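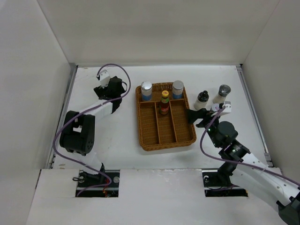

은색 뚜껑 통 두 개를 뒤 칸 양끝에, 소스병은 가운데 칸 머리에 둔 배치. 오른쪽 것들은 바구니 밖.

8월, 오후 3시 넘어서 시작

양념 바구니 배치 건. 아침부터 하려고 했는데 Cabrera 쪽 견적서 고치느라 점심 먹고도 한참 지나서야 손을 댔다. 덥다. 에어컨은 켜 놨는데 작업대 쪽까지는 바람이 잘 안 온다. 어제 쓴 메모가 어디로 갔는지 못 찾아서 처음부터 다시 적는다(찾으면 뒤에 붙여 두겠음).

일단 배경부터. Bultton 식당에서 테이블마다 하나씩 놓을 양념 바구니를 정해 달라고 했고, 테이블이 33개다. 바구니는 Zakow에서 받은 Prurnby 모델로 이미 정해졌다. 뒤쪽에 넓은 칸이 가로로 하나 있고 그 앞에 길쭉한 칸 세 개가 나란히 있는, 갈색으로 촘촘히 짠 그 물건. 원래는 수저용으로 나온 거라 앞의 긴 칸은 수저나 젓가락 넣기 딱 좋은데, 식당에서는 양념도 같이 넣고 싶어 한다. 그러니까 오늘 할 일은 '수저 자리를 얼마나 남기면서 양념을 어디까지 넣을 수 있나' 이거 하나다. 간단해 보이지? 나도 그럴 줄 알았다.

배치 A: 뒤 칸에 통 두 개

제일 먼저 떠오르는 건 역시 이 모양이다. 아래쪽이 파란 통 두 개를 뒤 칸 양끝에 하나씩 세우고, 노란 뚜껑 소스병을 그 사이에서 조금 앞으로 빼서 세웠다. 보기에는 이게 제일 좋다! 양쪽이 딱 잡히고 가운데 노란색이 하나 튀어나오니까 사진 찍어도 예쁘고, 멀리서 봐도 '아 양념 바구니구나' 하고 바로 알아본다. 앞의 왼쪽 칸과 오른쪽 칸은 통째로 비니까 수저를 왼쪽, 젓가락을 오른쪽에 넣으면 끝.

근데 소스병이 문제다. 병 바닥이 가운데 긴 칸의 위쪽 끝에 걸려 있어서, 가운데 칸은 사실상 반쪽짜리가 된다. 긴 숟가락은 못 들어가고 티스푼이나 이쑤시개 봉지 정도? 물티슈를 접어서 넣어 봤는데 들어가긴 들어간다. 들어가긴 하는데 꺼낼 때마다 손등이 병에 닿는다. 바쁜 점심시간에 손님이 그걸 조심해서 꺼낼 리가 없잖아.

그래서 소스병을 아예 뒤 칸 안으로 밀어 넣어 봤다. 통 두 개 사이에 끼우는 식으로. 들어간다. 그런데 셋이 나란히 서면 꺼낼 때 손가락 넣을 틈이 애매하다. 나는 손이 작은 편이라 되는데 Felicidad Ambrosio한테 해 보라고 했더니 소스병 꺼내면서 옆의 통을 같이 쓰러뜨렸다. 두 번 해서 두 번 다. 본인은 내가 지켜봐서 긴장했다고 주장 중(기록해 둔다).

통 뚜껑은 둘 다 은색 계열인데 왼쪽에 둔 게 반짝거림이 더 세다. 오른쪽 건 좀 탁하다. 작업대 불빛 아래서는 차이가 꽤 나서 나란히 두면 짝이 안 맞는 것처럼 보인다. 불빛 각도 때문인지 뚜껑 자체가 다른 건지는 아직 모르겠고, 창가로 가져가서 한 번 더 볼 것. 납품할 때 이런 게 섞여 들어가면 분명히 전화 온다. 지난번 집게 때도 그랬다.

바구니 밖에 둔 것들

오른쪽에 따로 세워 둔 것들은 '넣을까 말까' 후보다. 바구니 바로 옆에 있는 게 크림색 몸통에 까만 뚜껑 달린 땅딸막한 병인데, 이게 은근히 골치다. 키는 낮아서 어디 둬도 시야를 안 가리는데 배가 불룩해서 긴 칸에는 아예 안 내려간다. 억지로 누르면 칸막이가 휜다. 칸막이가 생각보다 얇다는 걸 오늘 알았다. 세로 칸막이 두 개 다 손가락으로 밀면 휘청하고, 놓으면 제자리로 돌아오긴 하는데, 매일 서른 번씩 밀면 어떻게 될지는 뭐. 물어보나 마나지.

뒤 칸에는 들어간다. 대신 파란 통 하나를 빼야 한다. 그래서 식당에다 물어볼 것: 까만 뚜껑 병이 꼭 테이블에 있어야 하는지, 아니면 달라는 손님한테만 가져다줘도 되는지. 내 생각에는 후자인데, 식당 주인은 뭐든 테이블에 다 있는 걸 좋아하는 분이라 장담 못 하겠다.

무게 얘기

쌀 200g을 봉지에 담아서 바구니 뒤 칸에 얹고 들어 봤다. 양념통 무게 대신으로 쓴 거다. 앞을 비우고 뒤에만 얹으니까 들 때 뒤로 살짝 기운다. 손잡이가 따로 없는 모델이라 양쪽 테두리를 잡아야 하는데, 가운데보다 약간 뒤를 잡으면 괜찮다. 직원들한테는 한 줄 적어 주면 될 듯. 수저까지 다 채우면 앞이 무거워질 테니까 그 상태로도 해 봐야 하는데, 수저 샘플이 아직 안 왔다. Cabrera에서 오기로 한 건데 감감무소식. 내일 전화.

테두리는 튼튼하다. 굵게 꼬아서 돌린 부분이라 꽉 잡아도 안 눌리고 손에 배기지도 않는다. 이 부분은 정말 마음에 든다. 바닥은 결이 있어서 바닥이 좁은 병은 살짝 삐딱하게 서는 자리가 있다. 소스병을 이리저리 옮겨 보면 어떤 데서는 똑바로 서고 어떤 데서는 흔들흔들한다. 제일 안정적인 자리를 찾으려고 한참 돌려 봤는데 결론은 '칸막이에 붙이면 낫다' 정도.

배치 B: 하나만 남기기

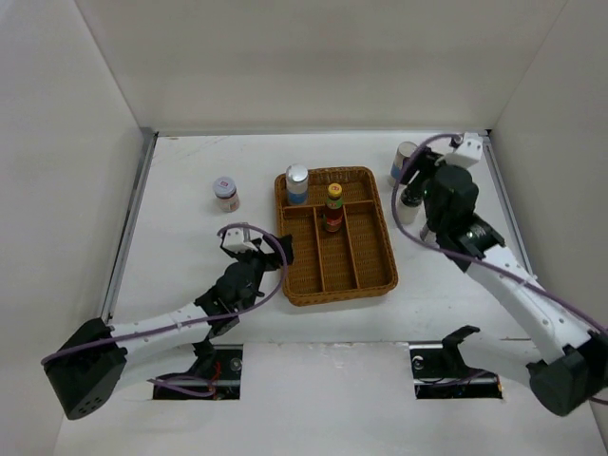
통은 뒤 칸 왼쪽 구석에 하나만, 소스병은 가운데 칸 머리. 왼쪽 연보라 뚜껑 단지는 바구니 밖.

두 번째 안은 욕심을 줄인 쪽이다. 은색 뚜껑 통은 뒤 칸 왼쪽 구석에 하나만 두고, 소스병은 가로 칸막이에 걸치듯이 그 오른쪽에. 그러면 뒤 칸 오른쪽이 훤하게 남는다. 여기에 냅킨을 세울 수 있다! 이걸 왜 먼저 생각을 못 했지. 접은 냅킨을 14장까지 세워 봤는데 그 정도면 뻑뻑하지도 않고 앞으로 넘어오지도 않는다. 더 넣으면 한 장 뽑을 때 두세 장씩 딸려 나온다.

보기에는 A보다 덜 예쁘다. 왼쪽만 높고 오른쪽이 푹 꺼져서 뭘 빼먹은 것 같다. 냅킨을 채우면 좀 나아지긴 한다. 나는 솔직히 A가 아까운데, 쓰는 사람 입장에서는 B가 편하다. 소스병을 꺼낼 때 오른쪽에서 손이 들어가니까 걸릴 게 없다. Felicidad도 이번에는 아무것도 안 쓰러뜨렸다. (본인이 꼭 적어 달라고 함.)

연보라빛 도는 뚜껑에 가운데 조그만 마크가 있는 단지, 이건 왼쪽에 따로 빼 두고 계속 고민 중이다. 몸통은 분홍빛이고 라벨에 빨간 글씨가 있는데 글씨가 너무 잘다. 식당 테이블에 올릴 거면 손님이 이게 뭔지 멀리서 알아봐야 하는데, 지금 이대로는 집어 들고 눈앞에 대야 읽을 수 있을 것 같다. 스티커를 하나 더 붙이든지, 아니면 뚜껑 색으로 구분하게 메뉴판에 적든지. 크기만 보면 뒤 칸 오른쪽에 넣기 딱인데, 그러면 냅킨 자리가 없어진다. 냅킨이냐 단지냐. 식당에 물어볼 것 두 번째.

칸막이 색 얘기도 적어 둔다. 세로 칸막이 두 개가 바닥보다 밝다. 바닥은 진한 갈색인데 칸막이는 주황기 도는 황갈색. 나는 이게 오히려 칸이 잘 구분돼서 좋은데, Felicidad는 덜 칠한 것처럼 보인다고 한다. Zakow에 물어서 원래 이런 건지 확인하고, 원래 이런 거면 그냥 간다. 칠을 더 해 달라고 하면 납기가 밀릴 거고, 양념통 밑에 칠이 묻어나는 것도 싫다.

청소

이건 배치하고 상관없이 걱정되는 부분. 짠 바구니라 틈이 많다. 소금 같은 가루가 바닥 결 사이로 들어가면 뒤집어 털어야 하는데, 시험 삼아 소금을 한 꼬집 뿌리고 털어 보니 거의 다 나오긴 한다. 칸막이가 바닥에 닿는 구석에는 남는다. 마른 솔로 쓸면 나온다. 문제는 소스다. 소스를 바구니에 직접 흘려 보지는 않았다. 샘플이 아까워서. 나중에 흠집 있는 걸 하나 받으면 그걸로 해 보자고 했다.

유산지를 칸 크기로 잘라서 깔아 봤는데 생각보다 괜찮다. 뒤 칸에는 깔끔하게 깔리고, 긴 칸은 폭이 좁아서 양옆을 접어 올려야 한다. 접어 올린 게 위로 삐죽 나오면 지저분해 보이니까 테두리보다 낮게 자를 것. 식당에서 매일 이걸 하고 있을 것 같지는 않다. 뒤 칸만 깔라고 하는 게 현실적일 듯.

작업대도 좀 닦아야겠다. 흰 상판 뒤쪽 왼편에 갈색 긁힌 자국들이 있는데 젖은 행주로는 안 지워진다. 멜라민 스펀지 사 오면 해 볼 것. 사진에 자꾸 걸린다.

바구니 방향

하나 더. 바구니를 살짝 비스듬히 놓고 보다가 든 생각인데, 테이블에 반듯하게 놓으라고 할 필요가 없겠다. 벽 쪽 자리는 뒤 칸이 벽을 보게 놓으면 앞의 긴 칸이 손님 쪽으로 오니까 수저 꺼내기 좋고, 네 명 앉는 가운데 테이블은 어차피 누군가한테는 뒤쪽이 된다. 그럼 뒤에 앉은 사람은 통 너머로 손을 뻗어서 수저를 꺼내야 하는데, 통이 하나면 그 옆으로 손이 지나간다. 통이 둘이면 그 사이로 넣어야 하고 거기엔 또 소스병이 있고. 이것도 B에 한 표.

의자 두 개 갖다 놓고 Felicidad랑 마주 앉아서 해 봤다. 웃겼다. 둘이서 빈 접시 놓고 바구니만 이리 밀고 저리 밀고. 그래도 해 보니까 알겠는 게, 사람은 바구니를 들지 않는다. 밀거나 돌린다. 그러니까 바닥이 테이블을 긁는지를 봐야 하는데, 우리 상판에서는 잘 미끄러지고 소리도 별로 안 난다. Bultton 테이블은 나무라고 했으니 거기서는 다를 수 있다. 샘플 하나 들고 가서 직접 밀어 봐야 함. 부직포를 붙일까 하는 얘기도 나왔는데, 붙이면 물에 젖었을 때 안 마를 것 같아서 나는 반대.

지금까지 의견

나: B, 뒤 칸 오른쪽은 냅킨.
Felicidad: B인데 냅킨 대신 단지. 냅킨은 원래 벽에 달린 걸 쓰면 된다고. (벽에 달린 게 있었나? 확인.)
A는 메뉴판 사진 찍을 때만 쓰자는 데는 둘 다 찬성했는데, 적고 보니 손님이 보는 사진이랑 실제가 다르면 그것도 좀 이상하다. 다시 얘기해 볼 것.

할 일
식당에 질문 두 개 보내기(까만 뚜껑 병, 냅킨이냐 단지냐)
Zakow에 칸막이 색 문의, 칸막이를 조금 두껍게 할 수 있는지도 같이
Cabrera에 수저 샘플 독촉
은색 뚜껑 두 개 창가에서 비교
멜라민 스펀지
잃어버린 어제 메모

추가, 저녁에 씀. 메모 찾았다. 견적서 파일 사이에 끼어 있었다. 별 내용 없고 '긴 칸에 젓가락 봉투째 들어가는지 볼 것'이라고 적혀 있는데 그걸 오늘 안 했다. 젓가락 봉투는 서랍 두 번째 칸에 있으니까 내일 먼저 온 사람이 해 보고 여기 밑에 적어 주면 좋겠다. 바구니는 작업대 위에 그대로 두고 감.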